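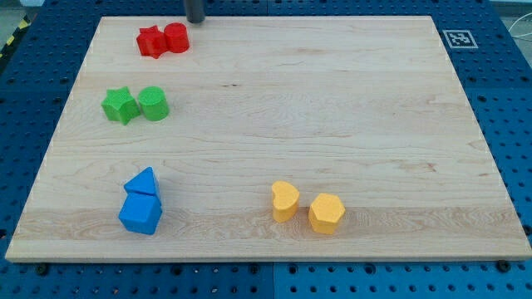

Making a procession banner with 24 children, where do I even start?

Posted by Salma Tahiri

Hello all! I've somehow said yes to running the banner sessions for our lantern walk in November and I'm thrilled and slightly panicking. The walk goes from the school down to the old market cross in Jatberg, and this year they want one big banner at the front, made by the children, showing the history of the market. I've got 24 of them, aged seven to nine, for an hour after lunch, once a week until half term.

I've done plenty of paper things with this age (collage, printing, a very messy week of papier mâché) but never anything on fabric that has to be carried outside in the dark, possibly in rain and definitely in wind. The street is a bit of a tunnel once you get past the chapel.

What I'm stuck on:

What fabric? I've been offered a bolt of old cotton sheeting for nothing, which would be lovely, but will it sag?

Paint, felt appliqué or both? The children really want to paint. One of the parents is keen on sewing and has offered to stitch things down at home.

How do you get that many children working on one banner without half of them standing about? That's my biggest worry.

And how big is too big? I had in mind something that stretches right across the road, but the people carrying it will be two Year 6s and whichever grown-ups I can persuade.

Budget is £50 for everything apart from the sheeting. Any ideas very welcome, and photos of banners you've made would make my week!

Bergþóra Stougaard

Oh, I love this! I've helped with the Tarigan midsummer banners for years and it's one of my favourite jobs, so forgive me if I go on.

Please don't try to have them all working on the big cloth. We did that the first year and it was elbows everywhere, and one poor boy spent the whole session painting the same bit of sky. Cut squares instead. Give each child a piece of sheeting, let them make their own picture of something from the market (a cheese stall, a horse, somebody's great-gran selling eggs) and stitch the squares on to a backing afterwards. Everybody has something to find and point at on the night, and if one goes badly wrong you just do another. Your sewing parent will be worth their weight in gold for this!

With 24 squares you can go six across and four down. Ours are 30 cm each, so with a border you'd end up with a banner a bit under two metres wide and nearly a metre and a half high. That sounds small when you've been dreaming of filling the road, but it looks enormous once it's up in the air, I promise.

Sheeting is fine for the squares. For the backing I'd spend some of your money on a heavier calico or an old curtain, because that's what takes the strain. Wash everything first, hot, so it shrinks before you sew and not afterwards.

Paint: ordinary acrylic mixed with fabric medium. Put it on thinly. Thick paint cracks when the banner's rolled, and ours had a mayor whose face came off in flakes. Go strong and simple with the colours too. Pale blue and lilac vanish completely by lantern light, whereas yellow, white and orange on a dark border sing out. Do outlines in black at the very end, when it's all dry.

For wind, sew a sleeve along the top and another along the bottom, with a pole through each. We also cut a few half-moon flaps in the backing the second year. I know some people swear by them but I couldn't feel any difference carrying it, so I've stopped bothering. Two adults on the poles, please, and let the Year 6s hold ribbons from the corners. They feel just as important and their arms don't give out by the chapel.

If you have an hour left at the end, get the children to sign the back. We brought out our oldest one last summer and there were grown women hunting for their own names!

zoko_83

pound shop shower curtain for the backing!! waterproof and already has holes along the top. we did ours like that with the Uvard scouts and used double sided tape for the pictures. some fell off but it was a good laugh and it only had to last one night

Bergþóra Stougaard

Waterproof is tempting, I'll give you that! I'd still stitch, though, or at least glue and stitch the corners. Plastic also flaps terribly loudly, which might bother you if there's going to be singing.

Salma Tahiri

This is brilliant, thank you both! Squares it is. I told them this afternoon and they've already started arguing over who gets the horse, so I think there will be several horses. The curtain idea has sent me off to my mum's loft, where there's a pair of dark green velvet ones that haven't been hung since we moved. Would velvet be too heavy once it's wet?

Bergþóra Stougaard

It would be, yes, it drinks up water. Cut strips from it for the border and use calico behind. Dark green will look gorgeous with all those horses!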